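Section 4: Hooking up the Samoris countertop water filter

Okay, you've unpacked everything, you've checked the parts bag, and you're itching to get filtered water out of this thing. Same here, every time! I've set up the Samoris in three kitchens now, and the first go took me most of an evening. Go in the order I've put below and you should be drinking by supper.

Before you start

Look at the end of your faucet. If there's a little screen screwed onto it, you're in good shape. If you have a pull-down sprayer, stop and go to Section 7, which covers the Gamerham side valve. The diverter in the box will not hold on a sprayer hose, and I have the water stain to prove it.

You'll want:
a dry dish towel
the diverter and both rubber washers
the white hose and the blue hose
the Fevine cartridge, number 3561 (leave it in its wrapper for now)
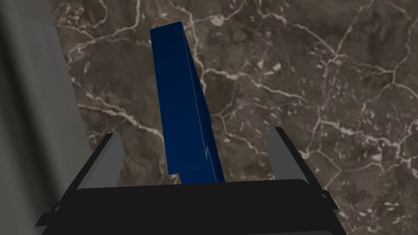
Can I run hot water through the filter?
Keep it to cold only. Hot water ruins the cartridge, so flip the diverter lever back to the plain faucet setting before you turn on the hot side.

Fitting the diverter

1. Unscrew the screen from your faucet by hand. If it's stuck, wrap the towel around it and try again. I've used pliers over the towel, gently, and got away with it.

2. Drop the thicker washer into the top of the diverter. It should sit flat. Mine likes to flip on its edge, so I push it down with a fingertip all the way around.

3. Screw the diverter onto the faucet. Hand-tight, then a tiny bit more.

4. Turn on the cold water with the lever pointing at the sink. Watch the joint for a minute. A drip here means the washer has shifted, so take it off and go back to step 2.

CAUTION: Don't crank the diverter down with a wrench. The threads are soft and they will strip.

Hoses and cartridge

5. Push the white hose into the port marked IN until you feel it stop, then push again. There's a second stop (this one catches everybody in my house). Give it a tug. It shouldn't budge.

6. Do the same with the blue hose and the port marked OUT.

7. Unwrap the cartridge, wet the ring at the top with a few drops of water, and lower it into the housing. Turn it to the right until the arrows meet.

8. Put the lid on and set the unit where both hoses can hang in an easy curve. No kinks! A spot next to the sink is great, and a shelf above it is asking for trouble. 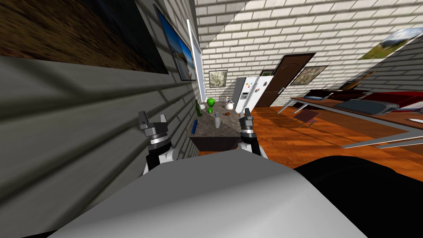 Kitchen counter and living room

First flush

9. Flip the lever to FILTER and open the cold tap slowly. You'll hear sputtering while the air works its way out.

10. Let it run for roughly 70 seconds. The water may come out gray at first. That's carbon dust, and my ferns drink it happily.

11. Shut it off, wait 2 minutes, and flush once more. If it's still gray, repeat this step.

NOTE: The Fevine cartridge is good for 400 gallons. I write the month on the lid with a marker (mine says April) and swap it when the flow gets lazy. The Pap cartridges fit too, but they sit a little high, so check that the lid closes all the way.

If you see water under the unit later on, turn off the tap first, then dry everything and check the two hose ports before you touch the lid. With me it's been the blue hose both times. Cleaning the housing is in Section 5.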